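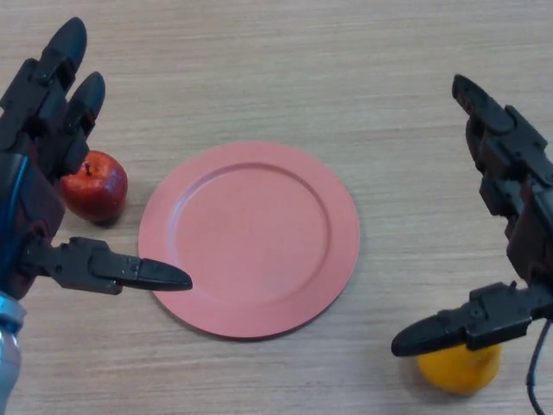 Slide 2 -- What we are collecting

Good morning. My name is Kipchumba Kinyua and I work on the Grenditz project. Today I speak about examples, not about the model.

We ask for 300 examples of each task. One task is very small: a plate, two fruits, two hands. The plate stays near the middle. The fruit at the right changes between recordings, so the model does not learn only one shape.

(Pause. Let them look at the hands.)

Slide 3 -- What makes an example useful

Each operator records for up to six minutes, then rests. When people are tired, they hurry the fingers and the grip becomes careless. We keep the slow examples and also some clumsy ones -- the model must see how a bad start is corrected.

Say here: the round fruit and the long fruit need a different opening of the hand. Pravetti asked about this by e-mail.
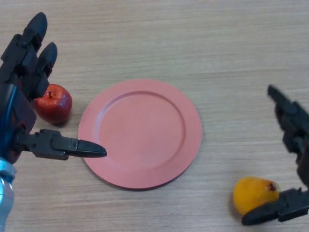

Right hand open at the pear, apple beside the left hand.

Slide 4 -- Next steps

We want 1,000 checked examples by December. Rugemalira will do the checking with us. If there is time, take questions on labelling first.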